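Bus and Light Rail Operator Trainees - Manzano Depot

Maltgate Transit is hiring operator trainees for the Manzano depot. We have 20 openings in the class that starts in April. Applications close 10/31/23. If you applied for an earlier class and were placed on the waiting list, you need to apply again.

About the job

Operators at Manzano drive the bus routes on the east side of the city and the light rail line between Wisell and the Maltgate transfer center. All trainees start on buses. After 2 years of bus service you can bid for a rail seat, and we pay for the rail training when you do. Most of our current rail operators came in this way. A few stay on buses by choice and keep their seniority either way.

The depot employs 448 people across operations, maintenance, dispatch and fare inspection. You would report to a shift supervisor and work with the dispatch desk by radio.

What you will do

Inspect your vehicle before it leaves the yard and write up any defects
Drive your assigned route on schedule and in all weather
Call out stops if the automatic system is not working
Secure wheelchairs and mobility scooters, and lower the ramp for anyone who asks
Answer basic questions about fares, transfers and detours
Report collisions, injuries, blocked stops and signal problems to dispatch
Fill out the trip sheet at the end of each shift

You will not handle cash. Fareboxes are locked and are emptied by the revenue crew.

Hours

The work is full time. The first bus leaves the yard before 5 a.m. and the last one comes back after 1 a.m., so new operators should expect early mornings, late nights, weekends and holidays. Routes are picked by seniority every four months. In your first year you will probably be on the extra board, where you find out your next assignment the afternoon before. Split shifts are common - four hours in the morning peak, a long break, and four more in the evening. There is a quiet room and a kitchen at the depot, and the upstairs lockers were replaced last year.

Pay

Training is paid at the trainee rate, which is 80 percent of the first-step operator rate. You move to the first step on the day you qualify and go up one step each year until the top of the scale. Split shifts carry a premium once the break runs past two hours. The current wage table is in the labor agreement, and the hiring office will send you a copy if you ask for one.

Benefits start on the first day of the month after you are hired. They include medical, dental and vision coverage, a pension, paid vacation, sick leave, and a transit pass for you and one other person in your household. Uniforms are supplied. Shoes are not, but you get a yearly allowance toward them.

What you need

You must be at least 21 on the first day of class
A regular driver's license held for the last three years
No more than two moving violations in the last three years, and no suspensions
A high school diploma or equivalent
Able to pass a Department of Transportation physical and drug screen
Able to read, speak and write English well enough to follow written orders and talk to dispatch

You do not need a commercial license to apply. You will get your learner's permit during the first two weeks and test for the full license, with passenger endorsement, in week six. If you already hold one, bring it to the interview. It will not shorten the class, but it does count in scoring.

Driving jobs of any kind are useful experience. So is work that puts you in front of the public all day - stores, restaurants, front desks, school offices.

Training

The class runs nine weeks. The first two are in the classroom and cover rules, routes, radio use, fares and the permit test. Weeks three through six are behind the wheel, first in the yard and then on the road with an instructor. The last three weeks are line training, when you drive regular service with a qualified operator on board. You will drive every route out of Manzano at least once before you work alone.

Attendance is strict. You may miss one day, with notice, and you make it up on your own time. Class hours are 7 a.m. to 3:30 p.m. except during line training, when you follow the hours of the operator you are assigned to.

How we choose

There is a written test scored out of 100. The passing score is 70. It covers map reading, schedule reading, simple arithmetic and a short section on dealing with passengers. Nothing on it requires knowledge of our routes. People who pass are called for an interview with two supervisors, which takes half an hour. Offers depend on the driving record check, the physical and the drug screen.

We expect to finish interviews by the end of the year and send offers soon after. If you are not offered a place but passed both steps, you stay on the list for 12 months.

How to apply

Apply online through Plundar, the hiring site used for all Maltgate Transit jobs. Make an account, search for "Manzano trainee" and fill out the form. You will need to upload your driving record, dated within the last 30 days, and a list of your jobs for the past ten years. Gaps are fine, but please list them. Resumes are optional.

Paper forms are available at the front counter of the Wisell station office, weekdays from 8 to 4. Return them to the same counter by the closing date. We do not take applications by email.

If you need an accommodation for the test or the interview, say so on the form or contact Stamatia Psarras in the hiring office. She can also answer questions about eligibility, including out-of-state licenses and military driving experience. Please have your Plundar application number ready if you have already applied.

Maltgate Transit is an equal opportunity employer. Current employees in maintenance, cleaning and fare inspection may apply on the internal form and keep their hire date for vacation and pension, but operator seniority starts on the first day of class.

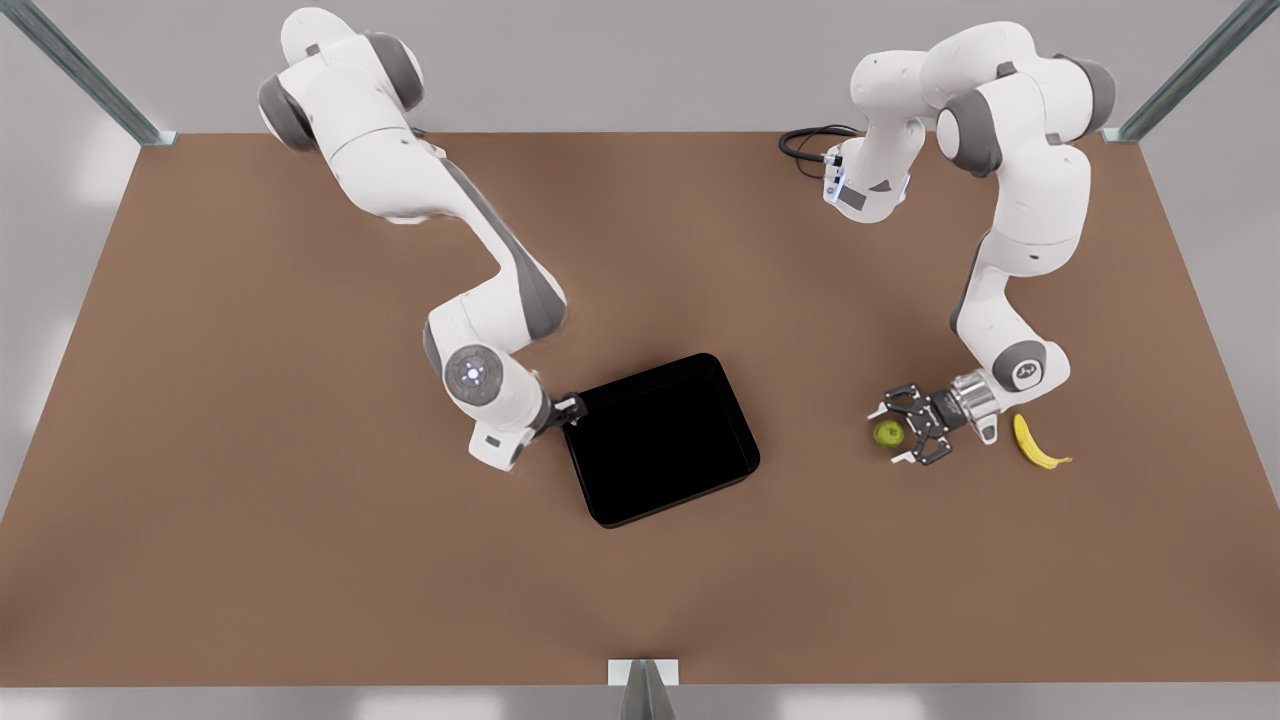
Internal applicants take the same written test and need a signed release from their present supervisor before the class begins. The release form is at the Manzano dispatch window.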